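Brimidlow Toy Library
Vacancy: Soft Toy and Returns Assistant (part-time)

Hours: 17 per week, term time and school holidays
Contract: 12 months, with a possible extension
Reports to: Library Manager
Closing date: 30 July 2021

Brimidlow Toy Library lends toys, games and play equipment to families, childminders and nurseries across the town and the villages to the north of it. Our catalogue currently stands at 2,748 items. Most of these are puzzles, construction sets and ride-ons, but the part of the collection that needs the most looking after is the soft toys. We have 300 of them and they go out more often than anything else on the shelves.

We are looking for an assistant to take charge of soft toys from the moment they come back over the counter until they are ready to be lent again. The post has been part of the general returns job until now. Demand has grown and we have decided to make it a separate role.

The work

Every soft toy is looked at when it is returned. You will check seams, eyes, noses, ribbons and anything else that could come loose in a child's mouth, and decide whether the toy can go straight to cleaning, needs a repair first or has to be withdrawn. Checks are done by hand on a clear white table under good light, one toy at a time, and the result is entered on the toy's record before you pick up the next one.

Small repairs are part of the job. You should be able to close a seam with ladder stitch, replace stuffing and sew a limb back on so that it stays on. We do not expect invisible mending. Toys that need a new zip or a new squeaker are put aside for the repair evening in the last week of the month, which you are welcome to attend but do not have to.

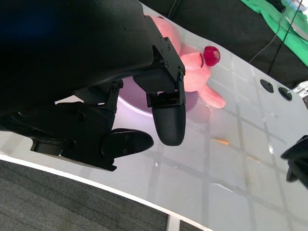
A pink plush toy on the white table.

Cleaning is done on site. We have two washing machines and a drying cupboard in the back room. Some toys can be machine washed in a bag, some are surface washed with a cloth and mild soap, and long pile has to be brushed once it is dry. The Skemen cleaning sheets kept above the sink say which method applies to which toy. You will keep these up to date and write new ones when we buy or are given something that is not on the list.

You will also:

- sort donated soft toys and turn away those without a safety label
- photograph new toys for the online catalogue and write a line or two about each
- make up the themed bags that nurseries borrow (farm, sea, bedtime, minibeasts)
- cover the front counter for one session a week
- order thread, stuffing, wash bags and labels within a small budget
- help with the stock check in January, when the library is closed to borrowers

The workroom

The workroom is on the ground floor of the Arkia building, behind the lending area. It has a level entrance and an accessible toilet next door. The tables are at standing height, with stools, and one of them can be lowered. It gets warm when both machines are running. There is a window that opens.

The room is shared with the puzzle checkers on two mornings a week and you would need to be happy working alongside other people at those times. The rest of the week it is fairly quiet. The radio is a matter for agreement.

What we are looking for

Essential:

- basic hand sewing to a neat and secure standard
- care over detail, including late in a shift when the work is repetitive
- clear handwriting and enough confidence with a computer to update a simple record
- a friendly manner with parents and children at the counter
- able to lift a full crate of toys, with or without equipment

Useful but not required:

- experience in a nursery, charity shop, laundry or lending library
- some knowledge of toy safety labelling
- use of a sewing machine

No formal qualifications are needed. You will have training in our checking procedure over your first four shifts, and a second person will look over your toys until you are both content with the standard. The post is subject to a criminal record check, which we pay for.

Please think carefully before applying if you have a severe allergy to dust or to pets. Toys come back from all kinds of homes and we cannot promise that the returns crates are free of animal hair. Gloves, aprons and masks are supplied.

Pay and hours

The rate of pay is set out in the application pack. The hours are worked over four days, with some choice over start times between 8.30 and 10.00. Holiday is pro rata. Staff may borrow from the library without charge, with the same loan limit as other members.

How to apply

Application packs can be collected from the counter or sent by post on request. Please fill in the form and attach a letter of no more than one side telling us about something you have mended or looked after. CVs sent without a form will not be considered.

Shortlisted applicants will be invited to a short interview followed by a practical task in the workroom, lasting half an hour. You will be given three toys to check and one seam to close. Needles and thread are provided, but bring your own thimble if you prefer it, and reading glasses if you use them.

The post is funded by the Babaei Fund for Early Play. If you need the form in large print, or would like to see the workroom before you apply, ask at the counter during opening hours.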